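Rander River Camp: what's new for the coming season

Bookings are open for the new season, and a few things have changed since last year. Please read this through even if you have been coming to us for a long time, as the boat schedule and the baggage rules are both different.

The camp will open in June and close at the end of September. We are keeping the group size at 20 guests a week. Several of you asked if we would go higher now that the second bunkhouse is finished. We won't. The extra beds let us put fewer people in each cabin, and they give the guides a place to sleep that isn't the boat shed.

Valeriano Olmedo is back as head guide for the upper river. He will run the grayling and char trips as before, and he has added a two-night float from the Wolde landing down to camp. The float takes four anglers and covers water we can't reach with the jet boats. Guests sleep in wall tents on the gravel bars. You need to be able to get in and out of a raft without help and carry your own dry bag up the bank. The cost is $1009 per person on top of the weekly rate, which stays at $3968. If you come for the shoulder weeks in June or September, the weekly rate is $3347.

Wubit Feyisa has taken over the kitchen. Breakfast is now at 5:30 instead of 6:00, so the first boats can leave while the wind is down. Coffee will be out earlier than that. Lunches go in the boats with you. Tell us about food allergies when you book, please, and again when you arrive. Groceries come in by floatplane once a week and we can't send out for things.

Baggage: the air service has lowered its limit to 50 pounds per person, including rods and waders. They weigh everything at the dock and they do hold people to it. Soft duffels only. Rod tubes can be strapped together with a partner's. We have loaner waders and boots in most sizes, and leaving yours at home is the easiest way to get under the limit.

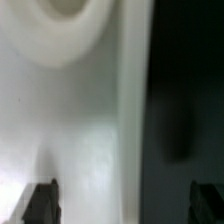 Fish boxes are still included in the weekly rate, one per guest, and they travel on a later flight if the plane is full. Fuad Derese does the cutting and vacuum packing each evening. Have your fish at the cleaning table by 7:00 if you want them frozen for the trip home -- anything later goes in with the next day's batch. All grayling and rainbows are released. Salmon limits are set by the state and can change in the middle of the season, so we will go over the current rules with you on your first night.

Barbless hooks are now required on all our boats. Pinching the barb down with pliers is fine. The small shop at Mitent carries flies and leaders, but it often sells out of the larger sizes by August.

To hold a week, send a deposit of one third to Tsehay Teshome at the office. She can also tell you which weeks still have room on the float. Returning guests have first choice of dates until the end of December, and after that the calendar opens to everyone.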